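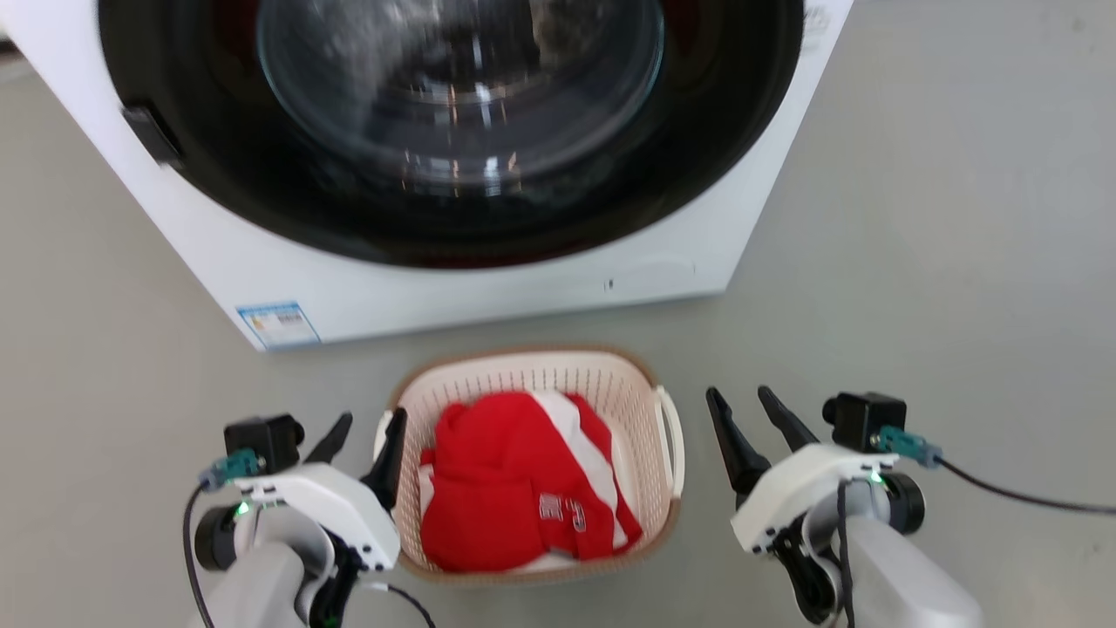

Fig. 2. A front-loading washing machine with its round glass door.

Household Economics, Unit 2: What Does a Wash Cost?
Instructor: Detlef Ruppert

The purchase price is the number people argue about in the store. Running costs get no such attention, as they arrive quietly by mail.

Cost per load = (price / loads over lifetime) + water + power + detergent

Suppose a washer costs $600 and lasts 2000 loads. That is 30 cents a load before anything gets wet. Detergent adds 15 cents, or double if you pour the way my brother does.

Heating the water usually eats most of the power. Your socks don't need it that hot.

For July: redo the sum for the Skultstead laundromat. Show your work, including the bus fare.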